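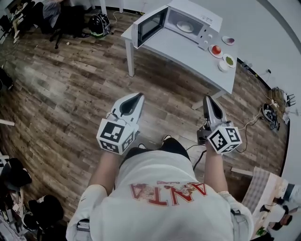

3 December 2019

Budget day, or it was meant to be. I sat down with the spreadsheet after breakfast and told myself I'd have next year's equipment list done by lunch, and it's now well after tea and I'm still going back and forth on the grippers.

Where we've got to: the hand-held pairs are staying. I was half convinced last month that we should put the whole lot into a second arm and be done with it, but the more I look at what a day's kitchen work with the hand-helds gets us for the money, the harder it is to argue for a big lump of metal that needs its own bench and its own safety paperwork. So the plan is 3 more pairs from Trurkum, plus spare finger pads (we go through those like biscuits!) and a bag of spare marker blocks, and then one arm from Koskela, second-hand if they'll do it, pushed out to the back half of the year.

Bhupendra doesn't agree. Bhupendra Awasthi has never in his life met an arm he didn't want to buy. We had a long chat over the phone and he reckons we're collecting more than we'll ever be able to replay on the one machine we have, and fair enough, he might be right. I said I'd put his version in as a second column and let the numbers fight it out. His column is a lot longer than mine.

The other thing is cables. I want to go cordless and I've wanted to since winter. Every session has somebody minding a cord, and you can't turn around properly with one hanging off your right hand. Norkar do a battery handle, and their bloke was very cheerful and very vague about how long it lasts between charges. He's promised me a loan of 2 to try. If they get through a morning I'll put them in. If they don't, it's cable clips and longer leads and I'll sulk about it quietly.

Then all the cheap stuff, which I love doing and which takes forever. The microwave is worth its weight in gold as a task, opening the door and getting a dish in and the door shut again, so I've put down another one with a different sort of door. Small dishes, cups, more pretend veg or real veg (real goes off, pretend rolls funny, can't win). A proper storage tub for the floor clutter, possibly several. I priced up 20 floor mats from Hurusico and then took them out again when I saw the freight. Might sneak them back in.

Total for the cheap page came to $292, and I felt so thrifty I had to go and make a cuppa. Then I opened the arm quote again and that was the end of that feeling.

Still to do: ring Koskela about the warranty on used gear, ask whether the mounting plate is included, find last year's freight invoice (blue folder? under the blue folder?), and work out who's going to tell Bhupendra about the back half of the year. Me, I suppose. I'll do it after he's had lunch.

Bed now. The spreadsheet is saved in two places.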